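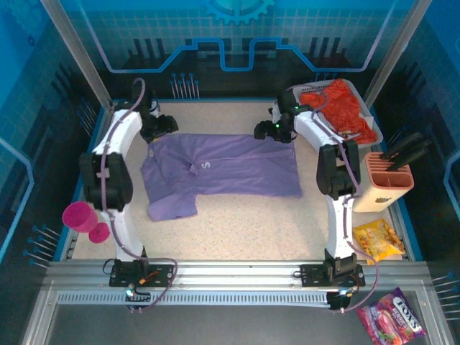

Week 6: Faults in two-arm cells
Notes: Ebere Nwachukwu

Case 1. Grip lost during a fold

The Broridar cell folds garments with two arms. In July the left gripper let go halfway through a lift. The right arm carried on, swung the shirt across the cell and reached its joint limit before the controller stopped it. No one was hurt.

What the log showed
Left gripper current fell to zero. The stop came 220 ms later. The limit in the specification is 20 ms.

Cause
Each arm had its own watchdog, set at the factory to 2000 ms. Neither one read the state of the other arm. The stop came from the joint limit alone.

Repair
Gripper cable replaced. Both arms put on one shared stop line. Restart now needs a key.

Before the lab
Read Hubáček, chapter 2. Draw the stop circuit before and after the repair, and mark any single fault that would still leave one arm moving.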